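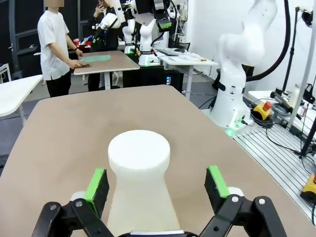

Ye-ji Won wrote to ask whether the Clustadico sourdough crackers may be frozen before baking, and whether the same dough can be rolled a second time. Both are possible, and the answers below cover these and other points raised since April.

Can the dough be frozen?
Yes. Wrap the dough tightly and freeze it for up to 19 days. Thaw it overnight in the refrigerator and roll it while it is still cool.

May scraps be rolled again?
Scraps may be gathered and rolled once more. Let them rest under a cloth for 43 minutes first — dough that is rolled sooner tends to shrink in the oven.

Which flour does the recipe require?
The recipe was developed with Boersma whole wheat flour. White flour may replace up to half of it. Reduce the water by one tablespoon if this change is made.

Is the recipe suitable for people with allergies?
The crackers contain wheat and sesame. The sesame seeds may be left out or replaced with poppy seeds. A version made without wheat is not available at present.

How should baked crackers be stored?
Cool them completely on a rack and keep them in a closed tin. Crackers that have softened may be returned to a low oven for a few minutes.

Where can a printed copy be obtained?
Printed recipe cards are available at the Setik store on Tuesday mornings. Please ask for card 134.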